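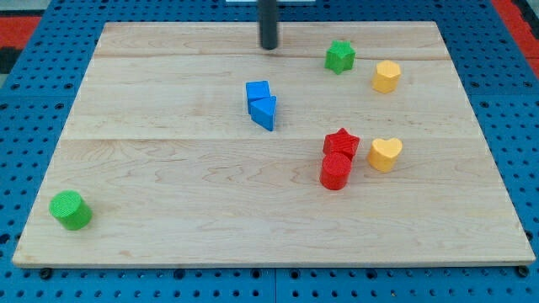
Kalevi Riihimäki would like me to know that he doesn't sell toys. He says it before I have my coat off, and he says it again when I put my coffee down next to a tray of small colored shapes that look to me exactly like toys.

"They're blocks," he says. "A toy does something for you. A block sits there until you do something with it."

I've heard lines like this before. Anyone who writes about children's goods for long enough has sat across from a person who believes that a cube is a philosophy. So I came to the Menonton workshop with a short list of complaints, and I'll admit the first one was the price. The Sketine set costs 70 dollars. For that you get a modest number of little solid shapes – stars, cubes, triangles, hexagons – and a maple board to set them on. There is no book of ideas and no storage bag.

I asked him what a family was paying for.

"The board, mostly," he says. "People don't like that answer. They want me to say the blocks. The blocks are cheap to make and I've never hidden that."

The board is three planks joined side by side, sanded until you have to look for the seams. The grain on the good ones swirls like cream going into coffee, and Riihimäki picks through a stack to show me a plain one next to a wavy one. He sells both at the same price, in no special order, so whether you get the handsome one is luck. I told him that sounded unfair. He shrugged.

"If I sorted them, I'd have to charge more for the wavy ones, and then the plain ones would be the cheap ones, and somebody's grandmother would feel bad about buying the cheap one. They're the same board."

I also asked why a block needs a board at all, given that most homes come with a floor. This got a longer answer than I wanted. Carpet tips things over. Tile is loud. A kitchen table has crumbs, and it has to be cleared for dinner. A board can be carried off with the job half finished, and he thinks children will go back to something half finished far more often than adults expect.

"Does anyone test that?" I asked.

"My sister's kids," he said. Then, after a moment: "No. Nobody tests that."

I liked him better after this.

Riihimäki grew up in a house where his father built cabinets, and he worked for six years at Lappalainen, a furniture shop, before he started cutting shapes on his own time. The first version of the set was all cubes. He was pleased with it and hardly anyone bought it. The second had cubes and triangles, and people told him they already owned those. The star came third, and it remains the piece he gets the most mail about.

"Parents write to me that it's useless," he says. "You can't build a wall with it. It has five points, and it doesn't sit snug against anything. All of that is true."

So why keep it?

"Because it's the one that gets lost. Nobody loses a thing they don't carry around."

I pointed out that people lose things they never touch. I've lost a fish kettle. He thought about that and didn't have a reply, and to his credit he didn't make one up.

My second complaint was color. The sets come in red, blue, green and yellow, and the advertising talks about how bright primary shades "wake up the eye." I asked where that phrase came from. Riihimäki looked embarrassed. The copy was written by a friend, he said, and he had meant to take it down. His own reason for the colors is that they show up well against pale wood. You can find a red star on maple from the doorway. A natural finish block, which is what the stylish shops keep asking him for, disappears.

"They want beige," he says. "Beige on beige. They have a beige rug, too. I made 100 sets in plain wood for one of those shops and I have most of them in the back, if you'd like some."

He was not joking, and he went to look for a box.

While he was gone I played with the tray, which I suppose is what you're meant to do. I pushed a blue triangle up against a blue cube, expecting to be bored. It makes half a house. I then spent an embarrassing stretch of time trying to get a star to stay on top of a hexagon, and by the time he came back I had an opinion about the hexagon. It's the best piece in the set. The flat sides catch the light differently as you turn it, it won't roll far, and it looks like a nut off some enormous yellow machine.

"Everyone over 40 says the hexagon," Riihimäki said, putting down the box. "Kids don't care about it."

That seemed like a big claim for a man who had just told me he hadn't tested anything, and I said so. He laughed and took it back. Some kids don't care about it, he said.

My third complaint was about what these sets are supposed to teach. Mistetby, the shop that carries most of his stock, shelves them with a card promising early geometry, fine motor skills and patience. I asked whether he believed any of it.

"Fine motor skills, sure. Picking up a small thing is picking up a small thing. You could do that with dried beans. Geometry, I don't know. They learn the word 'hexagon,' and then they're very proud and they say it at the grocery store. Patience, no. I have watched children throw these."

He would prefer the card say what is in the box and nothing else. He has asked. The shop told him a card like that wouldn't sell anything, and he suspects they're right, so it stays.

I pressed him on this, since it seemed a little convenient. He gets to be the honest craftsman in the workshop while the card does the lying at the store. He didn't enjoy the question. He straightened a row of triangles for a while.

"I could pull the sets," he said finally. "Then I'd be back making cabinets. I made that choice, and I don't think it's a terrible one, but you can write that I made it."

So I have.

There was one more thing I wanted to know, which was about age. The box says 2 and up. My own view is that a 2-year-old wants a bigger block and a 6-year-old wants a lot more of them, and that a small set like this falls down the gap. Riihimäki agrees with more of this than I expected. For the youngest ones he tells parents to sit with them. For older ones he says the trick is to leave the board out somewhere low and stop talking about it.

"If you say 'come and build something,' it's homework. Put one red on top of another red and walk away. Somebody will come and knock it down, and then they're playing."

I asked if that was really worth 70 dollars. You could do the same with two soup cans.

"You could," he said. "Soup cans are good. They're louder."

On the way out he tried again to give me a plain wood set from the box in the back. I said no, then asked what he wanted for a single yellow hexagon. He doesn't sell them separately. He looked in a drawer of seconds and found one with a chipped corner, and charged me nothing, and it has been on my desk since, holding down the electric bill.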